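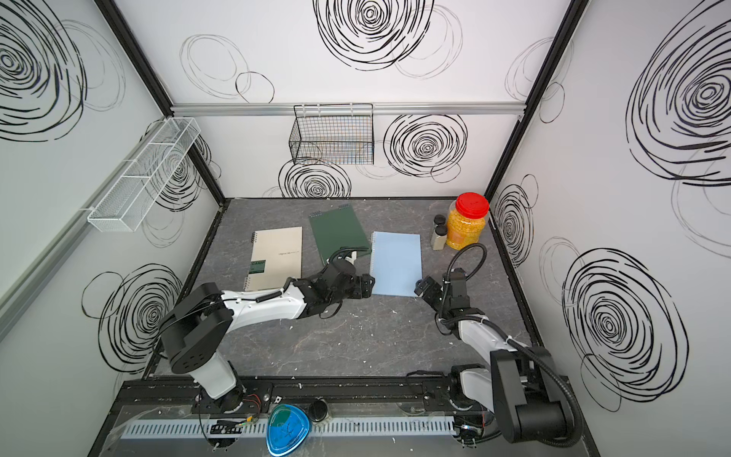
Re: [paper-storage] Stacking mixed wire-bound notebooks

On November 6, 2019, a list member wrote:

> I have a shelf of wire-bound notebooks in several colours and sizes, bought
> under the Kotovar and Grolalik names. Stacked with all the wires on the left
> the pile leans after six or seven books. Is there a standard way to do this?
> Also, is "B5" on the cover enough to go by when ordering boxes?

Second question first. No, B5 alone is not enough. There are two sizes in common use under that name. ISO B5 is 250 x 176 mm. JIS B5 is 257 x 182 mm. Many makers then print a third figure, with or without the wire included in the width. Go by the millimetres on the cover and check one book with a steel rule, measuring across the wire.

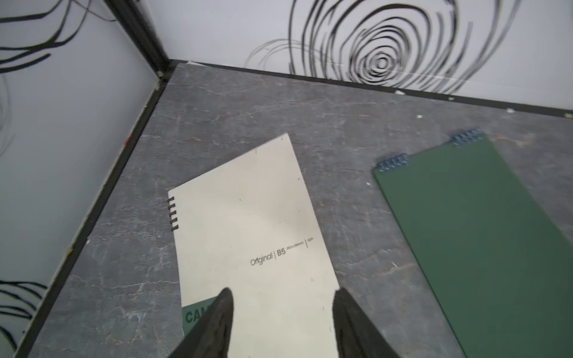

A cover marked 252×184mm matches neither standard. It is two millimetres taller than ISO and eight wider, so a box cut closely for ISO B5 will not take it flat. The "60P" marking needs the same care. Some makers count pages and others count sheets, and the thickness of the block differs by a factor of two. Count one book before working out how many go in a box.

On the leaning: the wire is thicker than the paper block, so the bound edge rises faster than the open edge. Turn every second book through 180 degrees, covers still facing up. The wires then alternate left and right and the pile stays level. Where the wire is in short groups and doesn't run the full length of the edge, the corners can still rock. I put those books at the top.

Sort by footprint before colour, largest at the bottom. Cream and light blue covers mark easily, so I keep them off the dark green ones with a sheet of plain paper between.

For boxes I use the Fullau 166, which takes JIS B5 with room for the wire. The Ortuño 2000 is deeper but the lid bows when full – fine on a shelf, poor under another box. I have had both in use since June and have no complaint about the board on either.

If you post the measured width across the wire for each make, I can add them to the list's size table.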